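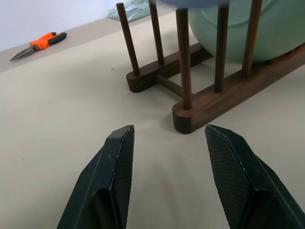
Égouttoir en bois : huiler, cirer ou laisser brut ?

minouche_38
Bonjour à tous. J'ai récupéré un petit égouttoir en bois, le genre de râtelier où les assiettes tiennent debout. Il est posé sur la table pour le moment et je voudrais décider d'une finition avant de le mettre près de l'évier. Au toucher le bois est sec, un peu pelucheux dans les encoches. Vous mettriez quoi ? J'ai un fond d'huile de lin et une boîte de cire d'abeille.

Fesel
Huile de lin, mais pas la cire. La cire blanchit dès qu'elle reçoit de l'eau tous les jours. Deux couches fines, tu essuies l'excédent au bout de vingt minutes et tu laisses sécher longtemps.

rabot_et_cie
Pas d'accord avec Fesel. L'huile de lin crue met des semaines à sécher et elle fonce. Dans une cuisine humide, j'ai vu un râtelier huilé au lin noircir en un hiver. Je laisserais brut et je poncerais une fois par an.

Fesel
Noirci parce qu'il restait les pieds dans l'eau, je suppose. Le mien a 16 ans et il est toujours blond, ou disons miel.

rabot_et_cie
Il ne restait pas dans l'eau. Mais bon, ça dépend du bois aussi. Minouche, tu sais ce que c'est comme essence ?

minouche_38
Aucune idée. C'est brun foncé, assez léger. Il vient d'un lot acheté à Zlatko Vukadinović, qui vide son atelier, et il ne savait pas non plus. Autre question : un des barreaux tourne dans son trou. Je pensais le sortir à la pince à bec fin et le recoller.

Hannelore Hagedorn
Attention à la pince, les mors marquent le bois tendre. Mettez un bout de chiffon ou de cuir autour du barreau, et tournez doucement en tirant. Si ça résiste, un peu de vinaigre tiède dans le trou, une nuit, et la vieille colle lâche en général. Pour recoller, de la colle vinylique qui tient à l'eau (D3 au minimum).

Endden
+1 pour le chiffon. Par contre le vinaigre je n'en mettrais pas, ça fait gonfler le trou et après on force pour remonter. Si le barreau tourne, c'est que la colle a déjà lâché.

Hannelore Hagedorn
Je l'ai fait sur 3 égouttoirs sans problème, à condition de laisser sécher avant de remonter. Chacun sa méthode.

minouche_38
Merci. J'ai essayé ce matin avec un bout de vieux gant, il est sorti sans rien, à sec. Le bout est lisse et un peu plus mince que le trou. Je rattrape le jeu comment ?

Endden
Un copeau de rabot enroulé autour du bout, encollé des deux côtés. Ou une petite fente à la scie avec un coin, mais sur un barreau de cette taille c'est délicat.

rabot_et_cie
Le copeau, oui. Et surtout colle AVANT d'huiler, la colle ne prend pas sur un bois gras.

Fesel
Là-dessus on est d'accord.

minouche_38
Barreau recollé hier soir, ça ne bouge plus. J'ai passé un coup de papier 180 dans les encoches. Pour la finition je vais faire un essai dessous, huile d'un côté et rien de l'autre, et le laisser près de l'évier jusqu'en février – on verra bien qui a raison.

Fesel
Essuie bien l'excédent, sinon ça colle pendant un mois. Et les chiffons d'huile de lin, à plat dehors, jamais en boule dans la poubelle.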